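Fuvbridge opens registration for the Wakodau table and kitchen order course

FUVBRIDGE, 17 February 2022 – The household school Wakodau opens today the registration for its new course on table and kitchen order. The course is made for people who cook every day in a small kitchen and who lose much time with looking for things. It has four evenings and costs 100 dollars for each person, tea and printed material included.

Wakodau has given courses in sewing, laundry and simple repairs for several years. In the last year 870 people took part in them. Many of these people asked for a course about the kitchen, and most of their questions were about small items: chopsticks, spoons, lids, rubber bands, and where all these should go after washing.

"A big pot always finds its place, as it is too big to forget," said Hema Reddy, who leads the new course. "With chopsticks it is different. One is in the drawer, one is in the rack, and the third has no partner anymore. We begin with them on the first evening, and people are surprised how long we can talk about it."

The first evening is about the utensil rack. Participants learn to sort chopsticks by color and length before they put them back, and to decide which compartment is for which kind of utensil. They also learn to take the drip tray out and clean it, a task that is often forgotten for months.
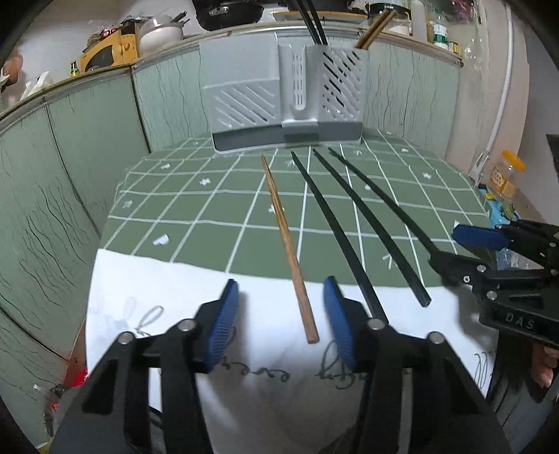 The second evening is given to drawers, and the third to shelves and dry food. On the last evening each participant presents a plan of the own kitchen and receives advice from the group. It is not necessary to buy new boxes or racks for the course. Wakodau recommends to work first with what is already in the house.

All evenings take place in the Nambiar Rooms in Fuvbridge, on the ground floor. The entrance is from the courtyard side. Participants are asked to bring one handful of mixed utensils from home, washed and dry, in a bag with their name on it. Knives should please stay at home.

The course material was prepared together with the local kitchen shop Fliladach, which also gave a grant of 3,784 dollars. With this money Wakodau can offer a number of free places to students and to families with low income. Whoever wishes to apply for a free place can write a short note on the registration form. No documents are needed.

A second course with the same program is planned for August. Registration for this one will open later, and people who do not find a place now will be informed first.

Registration forms are available at the Wakodau office and at the counter of Fliladach.

Press contact: Hema Reddy, Wakodau, Nambiar Rooms, Fuvbridge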